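Issa Khoury
2023-10-19

Right, bin picking thread, as promised to the three of you who asked at Udstead 🧵

The question: if the arm gets to practise grasping on its own, does it get better at the awkward stuff, or only at the stuff it already liked?

We gave the Skodum policy 700 practice grasps in a mixed bin, then tested it on objects it hadn't met. Flat things are my favourite (and its least favourite!) so there's a building plate in with the foil this time. 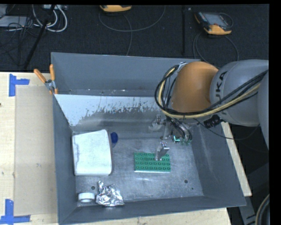 Millell asked straight away whether we'd just taught it to love studs and edges. Fair question, mate!

So we ran it again with 440 grasps and no toys in training at all. Flat objects still went up by 22 points. Foil hardly budged, and I reckon that's because every grasp changes its shape, but I haven't tested that yet.

Colour made no difference that we could measure. Bin walls did, a lot. Anything within 40 mm of a wall is still a coin toss.

Sleiman's got the draft now. Wall results go up in December.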